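Property Manager and Guest Host (live-in option), Jerkwood Holiday Homes

Jerkwood is looking for a property manager to look after our holiday homes at Prirow, on the hill side of the lake road. We let 17 houses, from little two-bedroom cottages up to Lonero, the big family place with the boat shed, and we'd love to find someone who enjoys houses as much as we do!

You'll work with Glenys Mathias, who handles bookings and owners, and you'll have the run of the properties day to day. That means checking guests in, walking through after they leave, lining up cleaners and tradies, keeping the gardens tidy and letting owners know when something needs fixing. Summer is busy (really busy) and winter is for painting, repairs and catching your breath.

What we'd like to see:
A current driver's licence
At least two years in property management, hotels or caravan parks
A friendly phone manner, even at 9 pm when someone can't find the fuse box
Basic handy skills. You don't need a trade

What you'll get:
Full-time hours, with two days off in a row every week
A work ute and phone
The flat at 706 Pruitt Road at low rent, if you want to live on site. It has one bedroom, a north-facing deck and a decent kitchen, and well-behaved dogs are welcome

You can start as soon as you're free, but we need you settled in by April so you can meet the owners when they come up for their yearly visit.
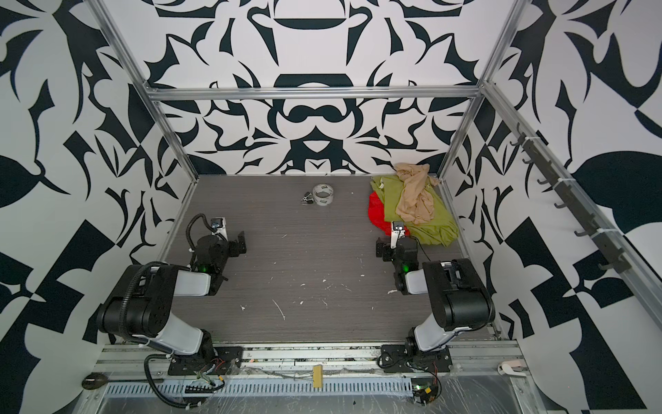
Black and white panels, silver rails and a row of small hooks.

To apply, send your resume and a short note about yourself to Carleen Gilchrist through the contact form on this site. Tell us about a place you've looked after and what you liked about it. Applications are open now, and Carleen will start ringing people on Thu 6 January. Couples wanting to share the job are welcome to apply together.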